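Notebook, Premis cube pick, remote demos
January, started 9:40

Erasto Nyanda driving, me on the log. One red cube, one white arm, all in sim. Ollirholm wants 179 good demos. We have 17.

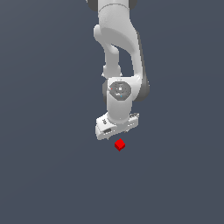
2 min read

Start pose is fine: hand over the cube, fingers empty. The trouble is me. I steer by the outside view, then switch to the hand view and lose all sense of left.

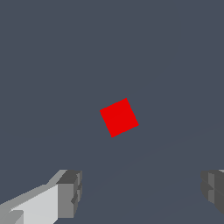 Closing in

Erasto lines up the gap first and then goes down. I do both at once — the log calls this "exploratory." Lowered the stick gain to match his, and he is still better.

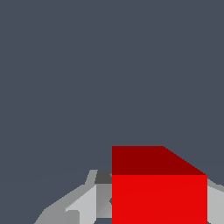
Do we keep demos with a pause in them?
Keep them if the pause is under 2 seconds, and trim anything longer before it goes to Stelmakh.

Demo 412 in the old Adard set is mostly pause. I recorded it. Sewwandi Wijesinghe has asked that it not be used for training, or shown to visitors. 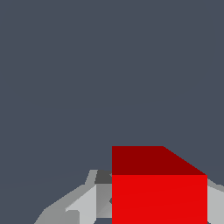
Hand view, cube between the fingers.

To do: swap the stick axes for the hand view, rerun my last batch, let Erasto have lunch.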